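The contract from Luvus came on Wednesday, and Ngọc Âu read it twice at the kitchen table. They wanted her for leggings and a water bottle. She streamed farming games.

"It's 106 pages," she told Cyrill Kofler on the phone.

"Eighty-six of those are about the bottle," he said. Cyrill had managed her for three years and had never worn leggings. 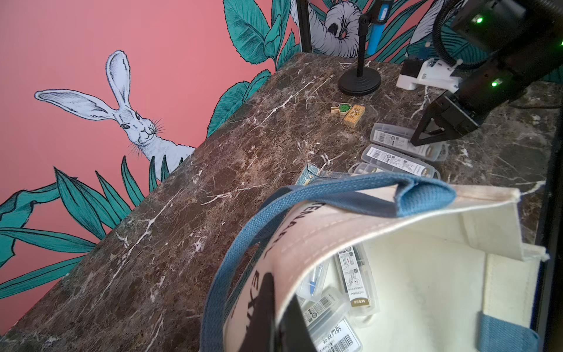
She asked what happened if she drank from a different bottle on stream. He went quiet while he looked for the page.

"You'd owe them a fee. Per sip, I think."
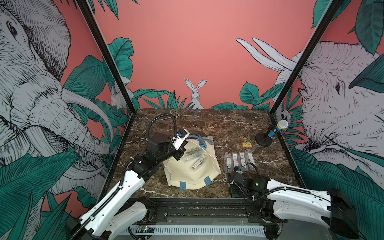 Her brother Phúc Đồng came in and ate her toast. He said Coltberg had offered her less money but no bottle.
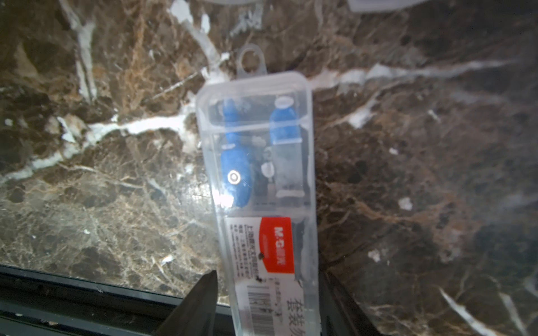
Cyrill was still reading. He had found a part about posture.
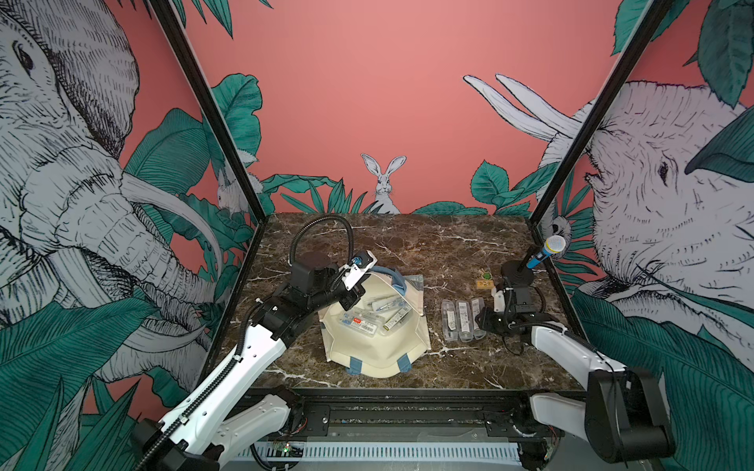
Ngọc hung up and opened the folder of backdrops for the announcement. Luvus wanted plain gray. She kept going back to the pink wall, with the white rabbit looking out of the teal leaves and an elephant on each side. She sent it to them with one line: this wall, and my own cup. Then she made more toast.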